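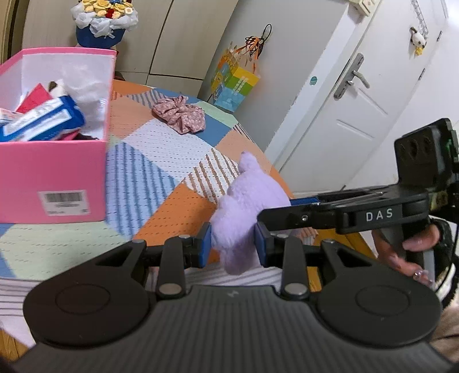
Veronika thinks that I should have asked more about the money and less about the fingers. She wrote it to me this evening, after I sent her my first impressions, and perhaps she is right. But the fingers were what I went for, so I will put down the fingers first, and the money where I remember it.

September 30, 2020

The visit at Skalance was from ten until a little after one. I took the early bus to Banthorpe and walked the rest, which was longer than the map had promised. Hélène Simard opened the door and gave each of us a paper with the plan of the morning. I was glad for the paper, for when people speak quickly I lose the names.

First came a talk, with slides. I wrote down that they have 3370 recordings until now, and that 484 of them were thrown out at checking. I asked what is a reason for throwing out. Hélène said, mostly the person moves too fast, or the object leaves the view at the important moment. I liked that she gave the bad number without being asked for it.

After this, the practical part. The grippers are held in the hand, like a tool, and the person does the work while the recording runs. Later the robot should learn from it. I had read this before but I had imagined something lighter. The body is wide and has fine ribs on it, and the fingers end with blue pads. They had put a table with a patchwork cloth, and the task was with a soft toy, lavender color, very furry. One gripper comes to it from one side and the other from the right. I thought a soft toy is an easy thing. Ákos Vida said no, a soft toy is worse than a cup, because it gives way and you don't know how much you are holding.

Then we could try. I was the third. My right hand was good, my left hand was like a hand of a different person. With your own fingers you feel when you have a thing, and with this you must look, and I looked at the wrong finger two times. Ákos told me to bring both tips near and wait one breath before closing. It helped. I did it again and was slower, and he said slower is fine, they keep the slow ones.

Sena Addo tried after me and was much better at once. She plays the accordion, maybe it comes from there. Her brother Mohammed-Awal did not want to try, but he asked the best question, if a left-handed person makes a different recording which confuses the robot. Ákos said that they have some of them and want more. I am not sure that he answered.

About money I know only this. A place in the course in February costs 1296 for the whole, with the materials, and it is held at Tarndale, not in Banthorpe. For today I paid 65, coffee included. The coffee was weak. I have not decided. Hélène said to write to her before the list is full, but she did not say how long the list is.

Words to look up: compliance (they do not mean it as in law), slippage, "teleop." Also the correct way to say "jaw" when there are two. I said "jawses" and Sena was kind.

My wrist hurts a little on the right side. I came home after three, ate the soup from yesterday and wrote to Veronika. Tomorrow I must call Darko about the invoice, I forgot it today completely.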